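Astero work table, beige, from Bulholm

I bought this table in July for the small room where I sort parts and write my letters. It came in one flat box and I needed 53 minutes to put it together alone. The manual is only drawings, but they are good drawings. One screw was missing, and the shop sent me a new one after 10 days.

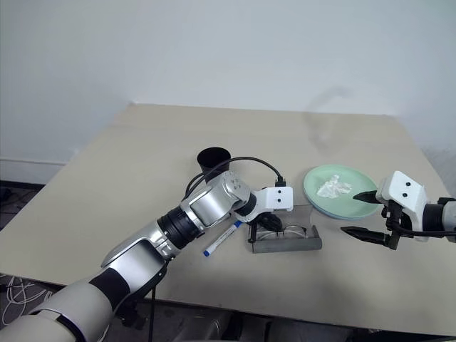
Color was my biggest worry before I ordered. On the website of the shop the top looked almost yellow, and my wall is white. At home it is a pale cream, a little warm, and it goes well with the wall. The surface is smooth and matte, so my lamp does not shine back in my eyes. Small dark things are easy to find on it, also the black cup, which I was always losing on my old brown Nagano desk.

What I like less: there is no place for cables under the top. Mine lie on the floor in a tangle, and for this price I expected at least a simple hook. I will order a Fokum cable box, it costs 18 euros.

The top does not move when I lean on it with both arms. Coffee came off with a wet cloth. I give four stars of five.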